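Stop selling me the robot, sell me the boring part

Posted Sat 4 November

Quick one, I have a pile of invoices waiting. But three people have asked what I think of the Altberg service so here goes.

Altberg, if you missed it, is Ornmont's subscription for computer repair and teardown shops. You pay by the month, they set up an arm and a platform in your back room, you feed it old desktops. Memory, processors, cards, drives. The good stuff comes out, the shell goes to scrap. That's the pitch anyway. 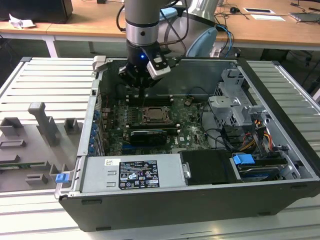 The Altberg setup, working on a Dell tower with the side panel off.

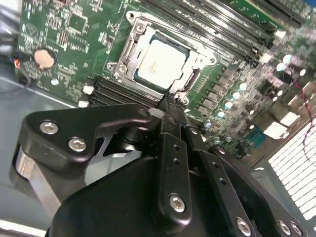 My opinion, short version: good idea, wrong price, and the sales people are bragging about the wrong thing.

Every demo I've sat through is about speed. How quick the arm gets in, how quick it gets out. Fine. Speed was never my problem. A kid with a screwdriver and a radio on is fast. My problem is the fortieth machine of the day, when the kid is tired and drops a chip corner first into a socket and there goes a board I could have sold. Pins bent. You don't get those back, not at what a used board goes for.

So what I want from a machine is patience. Same touch at four in the afternoon as at nine in the morning. If Ornmont put THAT on the brochure I'd read the brochure.

Instead we get the monthly fee, which is $1750, and a table of savings that assumes you run it all day. Who runs it all day? I get desktops in lumps. An office closes, I get a truckload. Then nothing for weeks. August I had almost nothing on the bench at all. You still pay in August. And the contract is 36 months — thirty-six! I don't sign a phone contract that long.

Then fixtures. The tray that holds the parts is printed to suit, and if your parts change you want a different tray. The first 5 are included. After that you order from them, or print your own and hope. This is where small shops get eaten. Big recycler gets pallets of the same office tower, never has to think about it. I get whatever comes thru the door. Slim cases, big cases, something somebody's uncle built with the cables zip tied to everything. Cables are the real enemy by the way. Anyone who has done this work knows it. Ask about cables in the demo and watch them change the subject.

I did ask. Villads Thygesen, who does their installs, gave me a straight answer, which I respected. Move the cables by hand first, he said, before you start the job. OK. So there's still a person. I don't mind that! I mind that the person isn't in the savings table.

To be fair to them. The competition is worse. Fadia will sell you the arm outright and then you're on your own with a manual, good luck. Montecinos only wants to talk to you if you have a warehouse. Ornmont at least picks up the phone. And support sends a human out, up to 7 days wait they say, and a week is a long time with a stack of towers blocking the hallway but it's better than a chat window.

Also I don't buy the jobs argument, either side of it. The people shouting that this ends bench work havent tried to hire for bench work lately. And the people saying it frees us up for "higher value tasks" should come and tell me what those are, because in my shop the higher value task is selling the parts and I already do that at night.

What I'd sign tomorrow: pay per machine. No minimum, or a small one. Let me park the thing when it's quiet. Put the failures in the report along with the wins, so I know how many sockets it wrecked before I find out from a customer. And let us swap tray files with each other for free, every shop that makes one, everybody gets it. Costs Ornmont next to nothing and they'd have half the independents in the state on the books by spring.

They won't do it this year. Maybe next. Untill then I'm keeping my screwdrivers and my Saturday kid, and I told Villads to call me when the contract fits on one page.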